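Visit Report: Trernstead Automation Center, November

Purpose of the visit

The center at Trernstead opened its doors to outside organizations for one working day in November. Our office attended at the invitation of the facilities group, which has been asked to advise on whether any part of the cleaning, tidying, and light assembly work at the Brestel site could be handed to machines within the next budget period. This report records what was shown, what was said, and what remains open. It should be read together with the earlier note on floor-cleaning equipment, which is not repeated here.

Arrival and program

Visitors were received at 8:30 a.m. and divided into groups. The morning covered household tasks and the afternoon covered bench and shop-floor tasks. A printed program was supplied, though the order of the two afternoon sessions was reversed without notice, and one member of our party missed the opening of the first.

Household tasks

The household area is laid out as a small apartment with a kitchen, a hallway, and a bedroom. Three chores were demonstrated: loading a dishwasher, folding towels, and clearing a low table.

The dishwasher was loaded correctly with plates and bowls of a single pattern. When a visitor asked for a mixed load, the staff agreed readily. The machine placed the plates, put one mug on its side, and stopped at a wooden spoon, which a technician then removed by hand. The towels were folded to an acceptable standard, but slowly. A single bath towel took 244 seconds from first contact to finished fold. The staff stated that this figure had been 375 seconds in the spring.

Clearing the table was the most convincing of the three. Books, a remote control, and two cups were moved to their assigned places without help. It should be noted that the places had been assigned in advance, and that the items were ones the system had handled many times before. A request to put away a visitor's scarf was declined.

Bench and shop-floor tasks

The afternoon sessions were of more direct interest to Brestel, where the bulk of the work under review is done at benches. The center presented its work under two headings, handling of small parts and fitting of parts to a board. Much of this work is prepared in simulation before any hardware is used. The engineers run a task many times over, changing the lighting, the position of the table, and the objects lying on it, and only then move the result to a physical arm. The team described a set of 690 simulated rooms prepared for one fitting task alone.

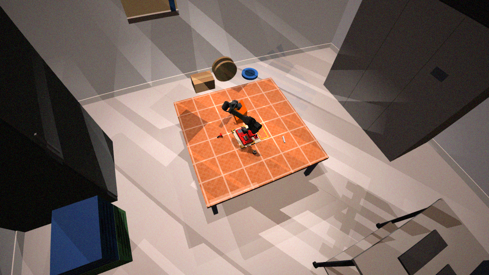 Moataz Farouk observed that a bench in a working shop is never as orderly as the one a machine is trained for, and asked who would be expected to keep it clear. The presenter replied that clutter is now added on purpose during training, and that the arm is expected to work around loose items within a reasonable distance. Farouk asked what distance was reasonable. No figure was available on the day, and the center has undertaken to send one.

On the physical benches, an arm supplied by Singhal picked small housings from a tray and set them in a fixture. Over the session it attempted 200 placements and completed all but nine. Most of the failures occurred with parts that had arrived in the tray upside down. The arm recognized that it had failed in most of these cases and called for an operator by means of a lamp and a tone. In two cases it did not, and the error was found only at the next station.

A second arm, running software from Trurketen, was shown plugging a short cable into a connector. The result was less settled. The connector was seated correctly when the cable was presented straight, and the attempt was abandoned when the cable was curled. The presenter was candid on this point and described flexible parts as the main subject of work for the coming year.

Discussion with staff

A closing discussion was held at 3:30 p.m. The following points were raised.

- **Supervision.** Every system shown had at least one trained person standing close by. The center believes that one person could watch several bench arms at once, but it has not yet run such an arrangement for a full shift.
- **Changeover.** Introducing a new part of a familiar shape is said to take one day. A part of an unfamiliar shape takes considerably longer, and the center would not commit to a number.
- **Safety.** The bench arms slow down when a person enters a marked area. The household machine relies on contact sensing as well, and visitors were asked to keep behind a rail throughout.
- **Cost.** Prices were not discussed. Inquiries should be addressed to the suppliers.

Several visitors asked when a household machine might be offered for sale. The answer given was that single chores in prepared rooms are possible today, and that a general helper is a separate matter — one on which the center declined to offer a date.

Assessment

On the evidence of this visit, the household systems are not ready for use at Brestel. The cleaning staff there handle a far wider range of objects than was shown, often in rooms that are in use, and the pace of work observed would not be acceptable.

The bench systems merit closer study. The placement task resembles the second stage of our own tray-filling work, and the parts are close in size. The tendency of parts to arrive upside down is also familiar, and would have to be dealt with at the supply end before a trial could be recommended. Cable work should be left out of any trial for the present.

Follow-up

The facilities group will send a box of sample housings to Trernstead so that the placement task can be repeated with our own parts. The center has agreed to record the session and to report all failures, including those the arm does not detect. Questions from department heads on the scope of the trial should reach this office before the samples are shipped.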